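Grollisa Guest House, bedroom and linen safety check
Date of check: 22/09/2019
Checked by: Nandi Maluleke
Copy to: Ebony Tuhiwai, housekeeping

Marks used: S satisfactory, A attention needed, N not checked.

1. Smoke alarm, upstairs hall: S
Sounded on test button. Battery replaced in May.

2. Smoke alarm, room 3: A
Sounds, but the base turns on its plate. Refit with longer screws.

3. Window restrictors: A
Rooms 1 and 2 hold at the stop. The left restrictor in room 3 has a stripped screw and must be fixed before the room is let.

4. Bedside lamps and cords: A
Room 2, window side: 60 W bulb in a fitting marked for less. Bulb removed. No damaged cords found.

5. Space heaters: S
Stored in the hall closet. Not to be placed within reach of bedding or curtains.

6. Bed frames and slats: S
All bolts hand tight or better. One slat in room 1 has a knot near the end. It is sound; look at it again next time.

7. Rugs and floor edges: A
Runner outside room 2 slides on the boards. Comment from Yuto Kuroda: the pad was taken up for cleaning and is still in the laundry. Put it back.

8. Linen closet shelving: S
Top shelf carries blankets only. Heavy items moved to the floor level. Clearance to the light fitting is 17 inches.

9. Dryer and lint duct: A
Lint screen clean. Duct behind the Trimlow dryer is flattened at the first bend. Pull the machine out and replace that section. Do not run it overnight until done.

10. Laundry handling: S
Sheets are not to be carried downstairs in the arms. Use the bag with the shoulder strap. Fold on a bed or table, clear of the stairs.

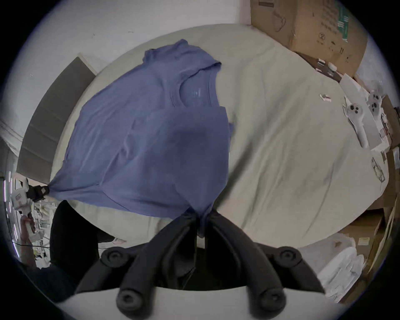
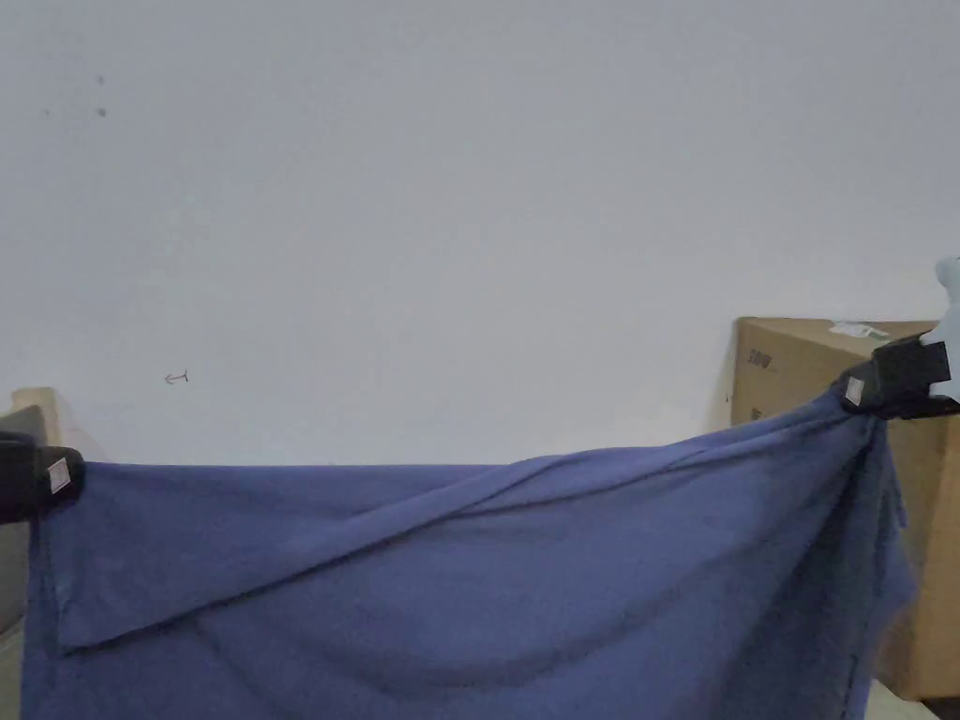
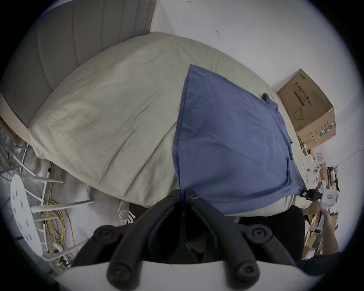
Blue fabric, bedroom.

11. Cleaning products: A
Bleach and descaler were on the same shelf. Separated during the check. One spray bottle had no label and was set aside for disposal.

12. Attic hatch and ladder: N
Key not on the hook. Jarrah Cartwright to supply a spare.

Items 3 and 9 come first. Item 2 can be done on the same visit as item 3.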